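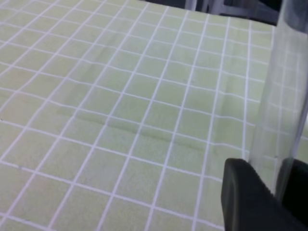
Monday. Respirable silica, Pettigrew stone shop, Vurkalville. Filter batch back from the field, first weighing and start of ashing.

34 cassettes received, including the field blanks. Chain of custody sheet matches the lids except for 486, which is written on the sheet as an area sample and on the cassette label as personal. Silvia Hrubý did the sampling and will check her field book. Until then 486 is carried as "type not assigned" and does not go into either average.

All cassettes had both plugs in. One had a plug that came away with almost no pull. No dust on the shrink band or on the outside of the plug, so kept it in the batch with a flag.

Field conditions as reported: bridge saw and edge polisher running wet the whole shift, two hand grinders with water feed, one hand grinder dry for sink cutouts. The dry one was not on the list we were given before the visit. The operator moved between the dry bench and the wet line several times, so his personal sample covers both jobs and can't be split afterward. If we go back, he should wear one cassette for the cutouts and a second for everything else, changed by the sampler and logged each time.

Pumps and cyclones

Nominal flow for this cyclone is 2 L/min. Pre and post calibration sheets are in the folder. Most pumps came back inside tolerance. One was low at the end of the shift, and its battery log shows a dip after lunch. Void that sample. I know it was the polisher operator and that we wanted it, but a low flow through the cyclone shifts the cut point to coarser particles, and correcting the volume does nothing about that. The number would look fine and mean something else.

Grit pots emptied and looked at under the loupe. Normal for the wet line, a little clumped. The one from the dry bench was heavily loaded. Silvia says the worker bent over the slab a lot, and there is a note that the cyclone was found tilted at the mid-shift check. If it was ever fully upside down, material from the pot could have gone onto the filter. The note says "tilted" and gives no angle. Asked her to add what she remembers while it is fresh, dated as a late entry.

For the next visit: clip the cyclone to the harness at both points. The single clip lets it swing when the wearer leans over.

Weighing

Filters equilibrated in the balance room over the weekend with the lids loosened. Voronano balance, internal calibration then check weight, both fine. Static bar on. Every filter passed through the static bar twice, since the first pass left a slow drift on the display that took a long time to settle.

Lab blanks moved up slightly compared with the pre-weights. Field blanks moved the same direction by nearly the same amount. That looks like humidity in the room and no contamination in the field. Blank correction applied to the whole batch using the field blanks, as in the Jindness procedure.

Repeat weighings on a handful picked from across the tray. Agreement good on the lightly loaded filters. The heavy dry-bench filter lost a little between first and second weighing. Looked into the cassette bottom and found loose dust there. Rinsed the inside of that cassette with isopropanol into its own crucible so the wall deposit goes along with the filter. Recorded in the worksheet as "filter plus rinse". The gravimetric value for that one is from the first weighing, flagged as a minimum.

Reminder to whoever loads the trays: heavy filters go in flat and stay flat. The tray was turned on its side to get it through the balance room door, according to the scuffs on the lid. Use the wider door by the hood.
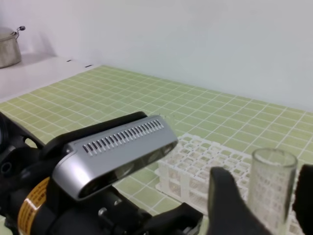 Ashing

First load in the muffle furnace before lunch. Filters folded into porcelain crucibles, lids ajar, slow ramp to get the PVC off without spitting. Checked at the hold and the chamber display read 700, well over the setpoint. The over-temperature alarm did not sound. Cut the power, left the door shut, let it come down by itself.

Whether this matters depends on what is in the dust.

Quartz: goes through the alpha-beta change on the way up and comes back on cooling. No loss expected from that alone.

Kaolinite: gone well before that temperature. For the infrared readout this helps, because its bands overlap the quartz doublet.

Calcite: this is the one I worry about. It starts to break down to lime in that region, and lime in contact with fine quartz can tie some of it up as silicate. The result would read low. Pettigrew was cutting mostly engineered quartz that day but Silvia has one marble slab in her notes, late in the shift, on the bridge saw.

Plan for the first load: treat as suspect. The crucibles from the saw position get a note. Remaining filters from that position were not in the first load and will go through the low-temperature plasma asher. If plasma results and furnace results line up for similar loading I will be more comfortable keeping the furnace ones. They are different filters from different people, so it will never be a clean comparison. Better to have it than not.

For a proper check, take reference quartz, mix one part with clean calcite and leave the other part alone, and spike both onto blank filters. Run both through the furnace with the same ramp and the same overshoot, then both through the plasma asher. Can't do this until the furnace is trusted to reach and hold a temperature on purpose.

In hindsight the bulk samples should have been run first. We have settled dust from the saw bed and from the shelf over the dry bench. A drop of acid on a pinch of each would have told me about carbonate in a minute. Did this after the fact: saw bed dust fizzed, shelf dust did not. So for carbonate-bearing dust, acid wash before any furnace step. Added to the bench copy of the procedure in pencil and to the list of changes for the next revision.

Furnace fault

Thermocouple sheath was pulled back from its seat, so the tip sat partly in the insulation and the controller was seeing a cooler spot than the chamber. The separate display probe is mounted in the roof and was probably right. Pushed the sheath back in and tightened the gland. Empty run this afternoon with a loose reference probe on the hearth plate: controller, display and reference now agree at the hold. The alarm relay takes its signal from the controller thermocouple, which explains the silence. It ought to be wired to the roof probe. Tag stays on the furnace until that is done, and no samples in it before then.

Housekeeping on the dust side

The rinse and the bulk samples were handled in the hood. Bulk jars opened only there, wiped with a damp towel before they come out. I found one of the saw bed jars on the open bench with a dry film of slurry down the side. Dried slurry is the same dust we are measuring, so jar and bench were wet wiped and the towels bagged while wet. No dry brushing in this room, including the balance bench. The small paint brush next to the tray rack has been thrown out.

Sample coveralls from the visit are still in the bag by the door. They go out sealed to the laundry service with the label on. Do not shake them out to look for the missing harness clip.

Interim message to the client

Pettigrew's office called to ask for "a number". Told them there is no quartz result yet and that gravimetric respirable dust alone doesn't answer their question. Did say that the dry cutout work should not wait for our report: put it on the wet line or under local exhaust, and keep that operator in a fitted respirator until it is. They said the dry grinder is used when the water feed hose is too short to reach the back bench. That sounds like a longer hose. Passed on to Silvia for the site letter.

They also asked whether the wet work is clear. Not answered. Wet cutting brings it down a long way, but the mist still carries fines and the floor around the polisher was dry at the edges according to the field notes. Wait for the results.

Open items

486, personal or area. Silvia.
Late entry on the tilted cyclone. Silvia.
Pump with battery dip, send for service, do not return to the case.
Alarm relay to roof probe, electrician.
Plasma asher booked for the saw position filters, oxygen cylinder to be checked first.
Pellet die needs cleaning before the redeposited samples are read, old KBr in the threads again.
Ask the balance room to log humidity over the weekend as well. The chart has a gap from Friday evening on.
Spiked filters with and without calcite, after the furnace is released.

Stopped at 5. Crucibles from the first load in the desiccator, lower shelf, lid marked HOLD.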